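**FOR RELEASE IN OCTOBER**

# Skasta opens play kitchen room at its Sterden toy library

STERDEN – Skasta, the toy lending library on Wavmont Street, will open a room for pretend cooking and shopping this month. Families can use it during regular opening hours, and members pay nothing extra.

The room takes over the former reading office next to the front desk. Skasta moved its paperwork upstairs over the summer and kept one white desk, which will serve as a place to sit and draw up menus, play store or wait for a table.

"Parents kept asking us for a kitchen they could borrow, and we kept telling them it wouldn't fit in the car," said Joana Morais, director of Skasta. "So it stays put and the children come to it. We lend the small things, the pots and the play food, and those can go home in a bag."

The main piece is a light blue play kitchen with gold-colored handles and knobs. It has a cooktop and oven, a microwave with push buttons, and a cubby for plates. The large cabinet door has a chalkboard-style panel headed "SHOPPING LIST," with four lines under it. Staff expect the list to get a lot of use. In trial sessions, children who could not yet write were happy to dictate, and several parents came away with orders for soup, cake and more soup.
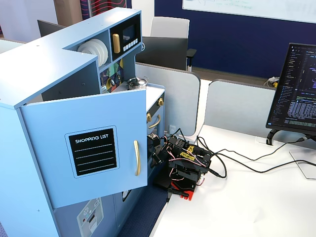 The trial sessions ran on Sunday mornings and drew 46 children in all, most of them between two and six years old. Skasta used them to settle where things should go and how many children could cook at one time without arguing over the kettle. The answer was four. When more than four want a turn, the rest can run the store from the desk and swap over when the sand timer runs out.

Martim Amaral, who set up the room, said the trials changed a few of his plans.

"I had all the food sorted into bins by color, and it lasted ten minutes," he said. "Now there is one bin for food and one for dishes. Plates go back in the cubby on their edges, where even the little ones can see how many are left. The kettle goes on the cooktop. That's the whole system, and they do follow it."

Skasta is also adding 16 kitchen kits to its lending shelves. Each kit comes in a cloth bag with a card listing what is inside, and can be kept for three weeks. Kits include a breakfast set, a bakery set, a picnic set and a tea set. Some were put together with help from the Yalçınkaya family, who run the grocery two doors down and gave paper bags, empty spice tins and a stack of old price tags.

"The price tags are the best part," said Anas Qaisi, whose twin daughters came to three of the trials. "They charged me 70 dollars for an egg. I paid it, too – there was a line behind me."

The room is carpeted in dark blue, and visitors are asked to leave outdoor shoes on the rack in the hall. Real food and drinks are not allowed in the room but may be eaten in the front hall. Toys that have been in a child's mouth go in the wash tub by the front desk, where staff will clean them before they go back out.

Adults must stay with children under eight. Groups from preschools and home daycares can book the room on weekday mornings before it opens to the public. Group bookings last 47 minutes, which leaves time to put everything away before the next group arrives. Bernardo Bragança is taking bookings at the front desk.

**Opening day**

The room opens on a Sunday at 10 a.m. with a short welcome from Joana Morais, followed by open play until 1 p.m. Families do not need to be members to come on opening day. Kits may be reserved that morning but will not go out until the following week.

**About Skasta**

Skasta is a toy lending library in Sterden. Members borrow toys, puzzles and games for use at home and can play in the library during opening hours.

**Press contact**

Jordan Yeoman, Skasta, Wavmont Street, Sterden. Reporters who would like to visit the room before it opens should ask at the front desk or leave a message for Jordan Yeoman.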